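Hand-painted bowls in the dishwasher, yes or no?
Cokus Home Forum > Kitchen > Dishes and Glassware

marigold_lane
Okay, settle something for me. I've been collecting sun-pattern dishes from thrift stores and I just paid way too much for a set from Cokelell (68 dollars, don't tell my husband). The seller says hand wash only. My sister runs hers through every night and swears they're fine. I hate washing by hand — like really hate it. Who's right?

potluck_pete
Your sister. If the color is under the glaze you can wash it 400 times and it won't care. I use the cheap Lim powder, normal cycle, done.

teacup_tilly
Gotta disagree with Pete. He's assuming it's under the glaze! I had a lemon platter that went cloudy in one winter. Run a fingernail over the design. If you feel a bump, the color is on top and it belongs in the sink.

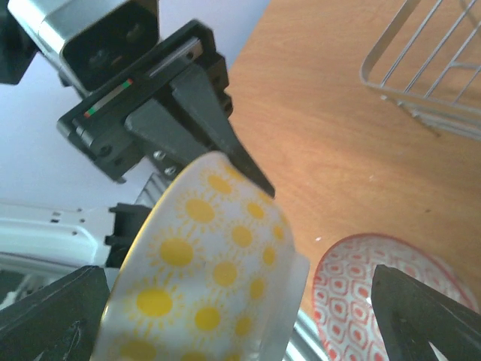

Clirnen, Ohio — May

marigold_lane
Writing from my mom's place, where there's no dishwasher at all, so I guess that's my answer for now, haha. White with yellow suns is the look I'm after, all those skinny little rays. I did the fingernail thing on one of my own before I left and couldn't feel a bump. Does that mean I'm safe?

potluck_pete
Told you.

teacup_tilly
Safer, sure. I'd still put it on the top rack and skip the heated dry. And Pete, powder is gritty, I will die on this hill.

potluck_pete
It dissolves, Tilly!

marigold_lane
Trying one bowl on the top rack when I get home — the other ones can wait in the cabinet.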